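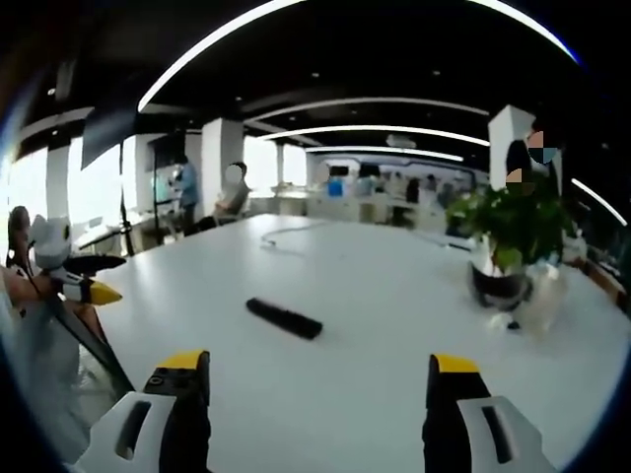 Zatach Character Biographies: Data Card

Version 2, 24 March 2018

Summary

This collection holds the written biographies of the playable characters in Zatach, a one-on-one fighting game, together with the endings, rival dialogue and win quotes attached to each of them. It is intended for readers who wish to study how the story of a fighting game is told in small pieces across several modes, and for translators who need a settled reference text.

The roster covered is that of the revised edition. It has 16 characters, of whom 9 were present in the original release. The remainder were added later and have shorter biographies as a result.

Contents

characters.txt - one entry per character, giving name, home, fighting style, teacher (if any) and biography
endings.txt - the closing text shown after the final match
rivals.txt - dialogue spoken before and after a rival match
quotes.txt - 300 win quotes, each marked with the speaker and, where it applies, the opponent addressed
changes.txt - differences between the original and revised biographies

All files are plain text in UTF-8. Entries are separated by a blank line. Field names are given in lower case and followed by a colon.

Sources and method

The text was typed by hand from the game and from the printed manual. Where the two disagree, the game has been followed and the manual reading recorded in the notes field. Junaid Naqvi prepared the endings and rival dialogue. Bushra Gondal prepared the biographies and checked the quotes against a second playthrough with every character.

Spelling has been left as it appears on screen, including plain errors. The island school is "Gullau" in the menus and "Gulau" in one ending; both forms are kept.

Known problems with the story

The revised edition changes the history of several characters without removing the older text. Users should take particular note of the following.

Hutchins is described in his first biography as a dock worker who learned to box from his uncle. In the revised edition he is a former guard at the Tritex laboratory, and the uncle is not mentioned. His ending still refers to the docks. Both versions are included, and the version field shows which is which.

The Tritex laboratory is said to have burned down before the tournament begins, yet two rival scenes are set inside it. No attempt has been made to settle the order of events.

The masked fighter has no name in the game. The manual hints that she is the sister of the Gullau master, and many players accept this - the game itself never confirms it. Her entry leaves the family field empty.

Limits

The collection does not include move lists, damage values or sound. Lines that were recorded but never used in the game have been left out. Text from the arcade attract screen is incomplete, as the screen changes quickly and part of one paragraph could not be read with confidence.

The win quotes are not evenly shared. Original characters have many more lines addressed to particular opponents, and any comparison of how often characters speak to one another should allow for this.

Use and corrections

The notes, field structure and record of changes may be reused with credit to the editors. The game text remains the property of its publisher and is reproduced for study only.

Corrections should be sent to Gion Baumgartner, giving the file, the character and the mode in which the line appears. A correction to a quote must also name the opponent. Yasir Butt maintains the record of changes, and the next revision is planned for May.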